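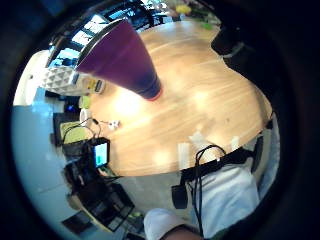

How to Remove White Heat Marks from a Wood Table

A white ring on a finished wood table usually means moisture has gotten into the finish. Most of these marks can be lifted at home in an afternoon. Black marks are a different problem. They have gone down into the wood, and the top will probably need to be sanded.

Before you start, find out what finish you have. Put a drop of denatured alcohol on a hidden spot, such as the underside of the rim, and wait a minute. If the finish turns sticky, it is shellac, and you should skip the iron in step 2.

What you need:
Two clean cotton cloths
An iron with the steam turned off
Mineral oil
Very fine steel wool (0000)
Paste wax

Step 1. Clean the table
Wipe the top with a damp cloth and a little dish soap, then dry it right away. Let it stand for an hour. Old polish can hide the true size of a mark.

Step 2. Try gentle heat
Empty the water from the iron and set it to low. Lay a dry cotton cloth over the mark and press for a few seconds, then lift and check. Keep the iron moving. Repeat until the ring fades, but stop after 7 passes if nothing has changed.
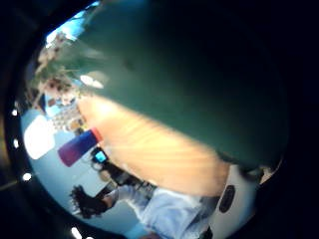
STUBBORN MARKS

Step 3. Leave oil on overnight
Rub mineral oil into the mark with a fingertip and leave it until morning. Wipe it off with a clean cloth. Older rings may take two nights.

Step 4. Rub with steel wool
Dip the steel wool in mineral oil and rub lightly, always with the grain. Check every few strokes. This dulls a glossy finish a little — the wax will bring most of it back. Don't use sandpaper here, even 400 grit. It cuts too fast on a thin finish.

Step 5. Wax the whole top
Wipe off all the oil. Spread a thin coat of paste wax over the entire surface, wait until it hazes, and buff. If you wax only the repaired spot, it will show in daylight.

Wait a day before you put anything heavy back on the table. Use coasters under hot mugs, and wipe up spills when they happen.

Posted in: Furniture Care
Written by Ryota Ebihara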